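Speaker notes: Eating and swallowing after a stroke
Community health talk, Brirnholm branch library
2015-06-29

Slide 1. Opening

Thank everyone for coming. Doors and restrooms are at the back. Handout is the yellow sheet. If anyone did not get one, pass some down from the front row.

Say what the talk covers: what a swallowing problem is, the signs to watch for at home, how it gets tested, what changes at mealtime, and when to call. Say what it does not cover: feeding tubes. That is the November talk at Hundon.

I am a speech-language pathologist. I worked on an inpatient stroke unit for eight years and I now do home visits through the Oda clinic. I can't give advice on a person I have not examined, so please keep questions general or catch me afterward.

Slide 2. What a normal swallow does

The medical word is dysphagia. It means trouble swallowing. You will see it on discharge papers.

A normal swallow takes about a second once it starts. The tongue pushes the food back. The soft palate lifts so nothing goes up the nose. The voice box moves up and forward, the airway closes, and the food goes down the esophagus. Have people put two fingers on the throat and swallow, so they feel the voice box lift. Give them a moment. Someone usually asks to do it again.

A stroke can weaken the muscles on one side, slow the timing, or dull the feeling in the mouth and throat. The last one matters because a person may have food going the wrong way and not feel it.

Slide 3. Signs at home

Coughing or throat clearing during or soon after a meal.
A wet or gurgly voice after drinking.
Food left in the cheek, usually on the weak side.
Drooling, or liquid coming out of the mouth.
Meals that take much longer than they used to.
Weight loss nobody planned on.
Fevers or chest infections that keep coming back.

Point out that some people aspirate with no cough at all. This is called silent aspiration. A family can't rule it out by watching. Pause here, since this is the point people write down.

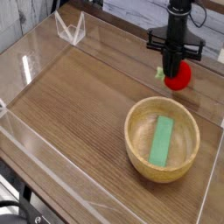
Size and texture of food are the next thing. Foods that look soft can be hard to manage. A whole strawberry, red and round with its leafy cap still on like the toy one over the table, is a mix of juice, seeds and flesh, and the juice can run ahead of the rest before the person is ready. Mixed textures cause more trouble than people expect. Cold cereal in milk is one. Soup with chunks is another. So is an orange section. Ask the therapist about these by name, because a diet order that says "soft" does not always settle it.

Slide 4. Testing

Bedside screen. Usually done early in the hospital stay, before the person eats or drinks. A nurse or therapist gives small amounts of water and watches.

Full clinical evaluation. Done by someone like me. We look at the mouth, the strength of the lips and tongue, the voice, the cough, and then try different foods and liquids.

Modified barium swallow. A moving X-ray. The person sits upright and swallows food and liquid mixed with barium. We can see where it goes.

Scope exam, called FEES. A thin, flexible scope goes through the nose. No radiation. It can be done at the bedside.

People ask which one is better. They show different things. Which one you get often depends on what the hospital has and whether the person can be moved. The team picks.

Slide 5. Mealtime basics

Sit fully upright. A chair is better than a bed if the person can manage it.
Turn the television off.
Small bites, small sips, one at a time.
Check the mouth before the next bite. Check the weak cheek.
Stay upright for at least half an hour afterward.
Dentures in, and clean.
No eating when the person is drowsy.

Tell the group that chin tuck and head turn are prescribed positions. They help some people and make things worse for others. Do not start one because a neighbor uses it.

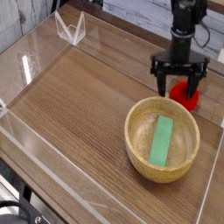
Mouth care belongs on this slide too and I forgot it on the handout. Brush morning and night, and after meals if food tends to stay behind. Bacteria from the mouth can end up in the lungs along with saliva, so this applies even to someone who takes nothing by mouth. Use a soft brush and very little toothpaste. Wipe out the cheeks.

Slide 6. Thickened liquids

Thin liquids move fast. Thickening slows them down. The therapist sets the thickness, and it may change as the person recovers.

Show the two cups. Stir and tip. Let the cups go around the room, no tasting.

Powders keep thickening as they stand, and each brand behaves differently. Read the can. Gelatin and ice cream melt in the mouth and count as thin liquids. This surprises people every time.

Many people dislike thickened drinks and end up drinking too little. Watch for dark urine, dry mouth, and new confusion. Keep a written record for a few days if you are worried. One family wrote down 600 ml one day and 800 ml the next, and that page was more use to their doctor than anything they could have remembered. Do not set a fluid goal yourself. Ask, especially with heart or kidney disease.

Pills: do not crush anything until the pharmacist says it is safe. Some tablets are made to release slowly.

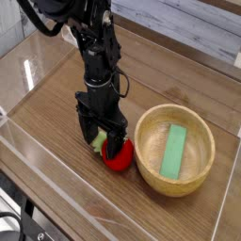
Toy strawberry and robot arm at the table.

Slide 7. When to call

Call 911 for choking that does not clear, trouble breathing, or blue or gray lips. Call 911 for any new face droop, arm weakness or speech trouble.

Call the doctor the same day for fever, a new wet cough, or a sudden change in how the person eats or drinks.

Call the therapist if meals are getting harder, or if they are getting easier. Diets should be looked at again. I have met people still on purees long after they could have moved up, because no one asked for another evaluation.

Slide 8. Local help

Oda clinic, outpatient and home visits. Referral needed.
Ritico caregiver group, meets at the Brirnholm library, four sessions. Sign-up sheet by the door.
Hundon talk on feeding tubes, November. Same length as this one.

Questions. Repeat each one out loud for the back row. If it runs short, go back to slide 5 and do the seating position with the chair.

Collect the cups.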